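Cirkach Shrine Visitor Route, progress report to the Gillier Fund, October

The path from the bus stop to the shrine is open. We promised you 265 steps and built 265 steps, and pilgrims have begun informing us of this in person. Both rest shelters are roofed. The Yeon side gate still sticks.

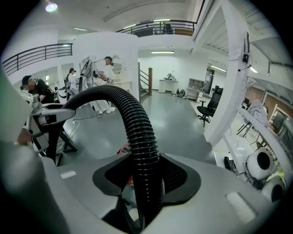
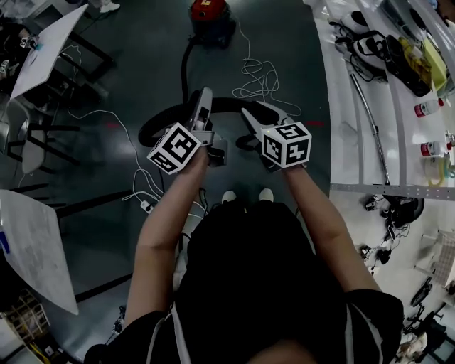

Bastien Deschamps writes that the steps are fine but the sign at the bottom says "short walk," and he would like a word with its author. The sign will be changed.

Still to do: 32 yards of handrail — Stidia has the order — and a second tap near the shoe racks.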